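Ticket 211 – Steam iron spits brown water on the linen setting
Status: Resolved
Opened by: Saskia Mudgway
Handled by: Fergus Purves, Wallari Home Care
Opened: Jul 10, 2025

Saskia wrote:
Hello there, and thank you in advance for reading all this, I know I go on a bit. I have had my Teltari steam iron for a good few years and I'm very fond of it (it was a wedding present from my aunt in Ngata, who irons everything, tea towels included). Since the middle of June it has been leaving rusty little spots on whatever I'm pressing. It only does it on the linen setting, and mostly in the first minute or so. I caught it on a pillowcase first, then on a white blouse I had plans for. I've tried emptying it and filling it again from the kitchen tap. No change at all.

Fergus replied:
Hi Saskia, and please go on as much as you like, the long tickets are nearly always the easy ones to sort out! Brown spots at high heat usually come from scale breaking loose inside the steam chamber, or from something scorching in there. Could you tell me whether your water is hard, and whether you've ever put scented ironing water or starch in the tank?

Saskia wrote:
Our water is very hard, the kettle is a disgrace. And yes, guilty – I used a lavender ironing water called Prorard all through the spring because it smelled so nice. I stopped when the bottle ran out. Is the iron ruined?

Fergus replied:
Not ruined, I'd be surprised. Scented waters can leave a residue that cooks onto the hot metal. Here's what I'd like you to try, and do take your time over it:

Fill the tank to the line with distilled water, no vinegar please.
Turn the dial all the way up and let it heat until the light goes out.
Unplug it, hold it flat over the sink and press the self-clean button. Rock it gently while it drips, and mind your hands.
Leave it to stand on its heel for 30 minutes, then do the whole thing again.
Once it's cool, wipe the plate with a damp cotton cloth.

After that, iron an old rag with full steam before you let it near anything you love.

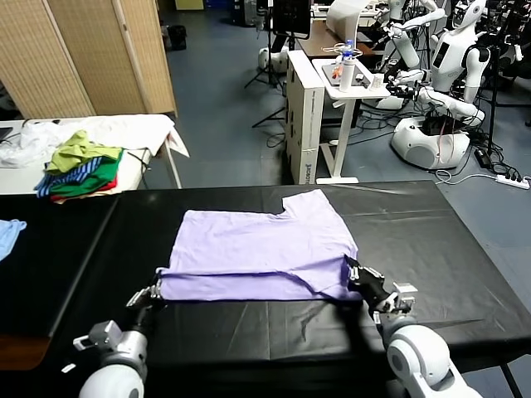

Can I go back to tap water once the spots have stopped?

With water as hard as yours, mix it half and half with distilled, and empty the tank every time you finish.

Saskia wrote:
Well! The first rinse came out the color of tea, with black flakes in it, and the second was nearly clear. I did a third for luck. The rag stayed clean, so I got brave and did a pillowcase, and that stayed clean too. The blouse still has its marks, but I soaked it in lemon juice overnight and they've faded a lot.

Fergus replied:
Lovely news, and a third rinse never hurt anyone. I'd repeat the rinse once a month for now – if the spots come back, just reply to this ticket and it will open up again. Closing it today.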